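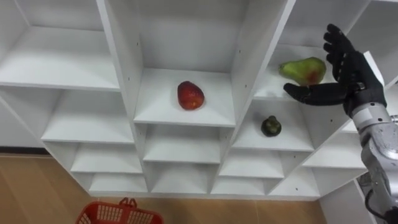

4.3 Recording shelf-to-basket episodes

Use this section once the arm and hand have passed the checks in 4.2. It covers one task only: taking fruit from an open shelf compartment and placing it in a basket on the floor. For drawers and closed bins, see 4.5.

An episode is one continuous recording of one fruit, from the ready pose to release over the basket. Do not record several fruits in a single episode. Gundgate will accept the file, but the trainer reads only the first grasp and drops the rest.

Before you start

1. Open Gundgate Recorder and load the profile "shelf_basket". The status bar must show the arm, the hand and the head camera in green.
2. Set the basket on the floor in front of the shelving unit, with its handles folded in the same way for the whole session.
3. Place up to three fruits, one per compartment. Leave the other compartments empty.
4. Choose fruits that differ in size and color. A pear laid on its side and a small round fruit call for different grasps, and the set needs both.
5. Enter the layout code in the Notes field. Layout codes are listed in Appendix C.

Note: Set each fruit toward the front of its compartment for the first block of a session. Positions at the back wall belong to block two and have their own layout codes.

CAUTION: The fingers can strike a shelf divider when the wrist turns inside a compartment. Keep the speed limit at level 2 or lower until the hand is clear of the unit.

Recording an episode

1. Put on the control glove and hold your hand open and still for the length of the tone. The robot hand follows after the second tone.
2. Press the left pedal to start recording.
3. Bring the hand to the front of the compartment and pause with the fingers slightly curled. The pause marks the approach point. It should be short but visible in the joint trace.
4. Close the thumb and fingers on the fruit. Stop closing when the force bar turns amber.
5. Draw the hand straight out past the shelf edge before lowering it.
6. Move over the basket, lower until the fruit is below the rim, and open the hand.
7. Return to the ready pose and press the left pedal again to stop.

If the fruit slips, keep recording and try once more. Two failed grasps end the episode. Press the right pedal, pick the label "slip" from the list and save the file. Do not delete failed episodes. Version 2 of the trainer uses them to score grasps.

CAUTION: Never reach into the unit while the status bar is green. Press the stop button, wait for red, then move the fruit by hand.

Labels

Each saved episode needs three labels: fruit type, compartment row and result. Rows are counted from the top. Tritau fills in the fruit type from the head camera image, and the operator confirms or corrects it. Small dark fruits are often given the wrong type - check these every time.

Session size

A full session is 87 saved episodes. Change the layout after every 27 episodes, and enter the new code before pressing the pedal. The base set supplied with the January release holds 1,258 episodes from this task. Training will run on the base set alone, but new sites should add at least one full session of their own.

Checking the session

1. Choose Session, then Replay. Step through the first and last episode of each layout.
2. Confirm that the fruit can be seen at the approach point. If the hand hides it completely, mark the episode "occluded".
3. Compare the arm trace with the glove trace. If the offset is shown in red, repeat the glove calibration in 4.2.4 and record that layout again.
4. Choose Export. Files are written to the session folder in Pärn format.

Note: Export does not remove episodes marked "occluded". To leave them out, clear the box in the Export window first.

Questions about label rules go to Anderson Furtado. Faults in the hand or wrist go to Nivaldo Lopes at Zatico; include the session folder name and the hand serial number.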